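Rechercher sur le site
Rechercher
Saisissez un mot-clé

Lettre d'information de l'atelier Plallard
22/8/23 -- par Maj-Britt Haugen

Reprise des cours de fonderie d'art et nouvelle organisation de la salle des patines

L'atelier Plallard a le plaisir d'informer ses adhérents et ses stagiaires de la réouverture de la section de fonderie d'art, après plusieurs mois consacrés à la remise en état du four et du circuit d'aspiration. Les inscriptions au cycle long sont ouvertes. Elles se font exclusivement au moyen du formulaire remis à l'accueil, accompagné d'une attestation d'assurance en responsabilité civile en cours de validité.

Le cycle porte sur la fonte à la cire perdue, du modelage au montage de la pièce achevée. Il comprend le tirage des cires, la pose des jets et des évents, l'enrobage au plâtre réfractaire, le décirage, la coulée, puis la ciselure et la patine. Les participants travaillent sur une pièce personnelle dont le poids de métal ne peut dépasser 4 kilogrammes. Les projets plus importants peuvent être examinés à titre individuel, sous réserve de la capacité du creuset. 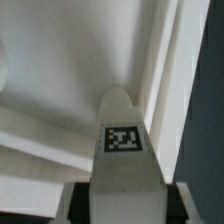
Un marqueur carré noir à motif blanc.

Le four Imhof a été entièrement regarni. La chambre conserve ses dimensions d'origine, mais la régulation a été remplacée et permet désormais des paliers plus longs lors du décirage. Les stagiaires des années précédentes se souviendront que plusieurs moules avaient présenté des fissures au passage des 573 degrés, température à laquelle le quartz change de forme cristalline. La nouvelle courbe de chauffe prévoit un ralentissement marqué de part et d'autre de ce seuil. Elle est affichée près du tableau de commande et ne doit être modifiée qu'avec l'accord du responsable de coulée.

L'alliage fourni reste un bronze au silicium, livré en lingots par la maison Givitz. L'apport de métal de récupération n'est plus admis, quelle qu'en soit la provenance. Les jets et masselottes issus des coulées de l'atelier continuent d'être refondus, dans la limite d'un tiers de la charge.

Salle des patines

La salle des patines change de régime. Elle était jusqu'à présent accessible librement pendant les heures d'ouverture; elle le sera à compter de la rentrée sur réservation, par demi-journée. Les solutions de nitrate de fer, de nitrate de cuivre et de sulfure de potassium sont préparées par l'encadrement et distribuées en flacons étiquetés. Aucun produit personnel ne pourra être introduit dans la salle. Le port des lunettes, des gants et du tablier y est obligatoire, y compris pour les opérations de rinçage et de cirage.

Les chalumeaux ont été révisés. Il est rappelé que la chauffe d'une pièce avant application doit demeurer progressive -- une surface trop vite portée en température se couvre d'oxydes irréguliers que le sulfure ne fait qu'accentuer. Une démonstration de patine brune et de patine verte ouvrira la première séance.

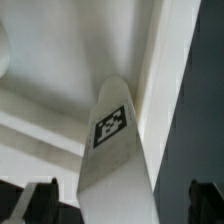 Temps de lecture : 4 minutes

Tarifs et conditions

La participation au cycle long est fixée à 2410 euros, métal, réfractaire et gaz compris. Un acompte de 300 euros est demandé à l'inscription; il est restitué en cas d'annulation notifiée par écrit avant le début des cours. Le solde peut être acquitté en plusieurs versements, selon un échéancier arrêté avec le secrétariat. Les outils de ciselure ne sont pas inclus. Une liste des ciselets, limes et rifloirs nécessaires est jointe au dossier.

Les élèves de l'école Jornik bénéficient, comme par le passé, d'un accès à la section dans le cadre de la convention qui lie les deux établissements. Leur inscription est transmise par l'école et ne donne pas lieu au versement de l'acompte.

Exposition de décembre

Les pièces achevées au cours du cycle pourront être présentées à l'exposition de décembre. Chaque exposant remettra une fiche indiquant le titre, les dimensions, l'alliage et la nature de la patine. Les socles sont à la charge des exposants et doivent être solidaires de la pièce. L'atelier se réserve la faculté de refuser une œuvre dont la stabilité ne serait pas assurée.

Les demandes de renseignements sont reçues à l'accueil ou par courrier adressé au secrétariat de la section.

À lire également
Entretien des creusets en graphite : consignes aux utilisateurs
Forge : calendrier des séances d'initiation
Gravure au burin, places disponibles
Règlement intérieur de l'atelier, version mise à jour
Retour sur l'exposition des dinandiers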